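Schmuckkästchen sinnvoll einräumen: Ketten verknoten sich ständig

Forum Haushalt & Ordnung > Aufbewahrung
18. Dez. 2025

Eleni Vasić
Hallo zusammen,
ich habe mir im Oktober ein neues Schmuckkästchen gekauft, außen rotbraun, innen weiß gepolstert. Im Kasten sind vier Fächer, im Deckel gibt es oben eine Reihe kleiner weißer Schlaufen und darunter eine geraffte Stofftasche. Bisher lag alles in einer Schale auf der Kommode, und die Silberketten waren jedes Mal ein Knäuel, wenn ich eine tragen wollte.

Jetzt habe ich den Schmuck in das Kästchen umgeräumt und nach zwei Wochen sieht es genauso aus wie vorher. Die dünnen Ketten sind wieder ineinander verhakt, ein Ohrstecker steckt irgendwo im Armband. Wie teilt ihr so ein Kästchen auf? Und wofür sind die Schlaufen gedacht, nur für Ketten oder auch für Ohrringe? Die längste Kette reicht mir bis fast zum Bauchnabel, die passt da hängend sicher nicht rein. Außerdem habe ich noch ein paar kleine Einzelschachteln mit Klarsichtdeckel vom Juwelier. Behalten oder weg damit?

Danke schon mal!

Montes
Schlaufen = Ketten. Fächer = Rest. Mehr braucht man nicht. Die Schachteln habe ich alle weggeworfen, die nehmen nur Platz weg.

Derkley
Das mit dem Wegwerfen würde ich mir überlegen. Stücke, die man selten trägt, laufen in einer geschlossenen Schachtel langsamer an als offen im Fach. Ich habe für meine Mutter gerade erst alles neu sortiert und bin so vorgegangen:

Erst alles rausnehmen und auf einen hellen, leeren Tisch legen. Auf dunklem Holz übersieht man dünne Ketten und einzelne Stecker. Das Kästchen bleibt offen daneben stehen, Fächer leer, und wird kurz mit einem weichen Pinsel ausgestaubt.

Dann die Ketten entwirren. Knoten nicht ziehen, sondern auf die Tischplatte legen und mit zwei Stecknadeln lockern. Bei ganz feinen Ketten hilft ein Tropfen Babyöl, danach mit lauwarmem Wasser und etwas Spülmittel abwaschen und gut trocknen lassen. Feucht darf nichts ins Polster.

Danach jede Kette einzeln ablegen und den Verschluss schließen. Das ist bei dir vermutlich der Hauptfehler. Ein offener Karabiner oder Federring hakt sich in alles ein, was danebenliegt.

Kurze Ketten hängst du an die Schlaufen, immer nur eine pro Schlaufe, und steckst das untere Ende in die Stofftasche. Dann pendelt beim Zuklappen nichts herum. Die lange legst du doppelt oder rollst sie locker auf und gibst ihr ein Fach allein. Ohrringe gehören nicht an die Schlaufen, die fallen beim Schließen raus.

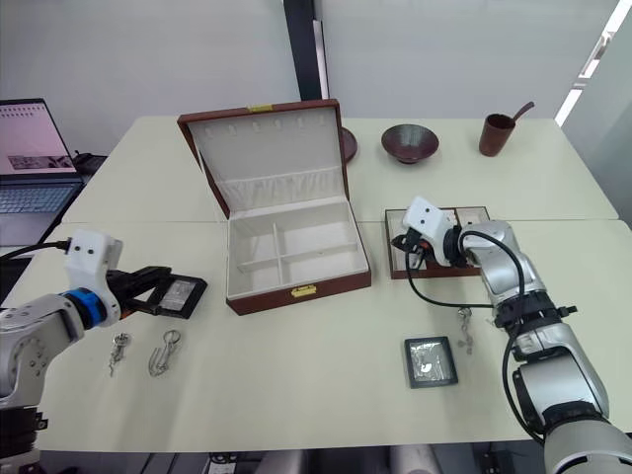 Aufteilung der vier Fächer

Vorne: Ringe und Stecker, also das, was täglich gebraucht wird. Stecker immer paarweise mit aufgesetztem Verschluss.
Hinten: Armbänder in ein Fach, die lange Kette in das andere.
Kleine Schachteln: nur behalten, wenn sie flach genug sind und der Deckel vom Kästchen noch ohne Druck zugeht. Sonst in die Schublade darunter, mit einem Zettel, was drin ist.

Anlaufschutz: ein Streifen Anlaufschutzpapier pro Fach reicht. Ich nehme das von Truvham und tausche es alle 3 Monate. Modeschmuck bitte getrennt vom Silber lagern, der färbt manchmal ab.

Noravden
Ergänzung zu Derkley: Wer das Kästchen mit in den Urlaub nimmt, kann feine Ketten durch einen Trinkhalm fädeln und außen zumachen. Sieht albern aus, verknotet aber nicht. Für zu Hause ist mir das zu umständlich.

Eleni Vasić
Danke euch. Die Verschlüsse waren bei mir tatsächlich alle offen. Ich habe jetzt fünf Ketten an den Schlaufen und die lange liegt hinten links für sich. Die Schachteln sind bis auf eine in die Schublade gewandert. Anlaufschutzpapier bestelle ich noch.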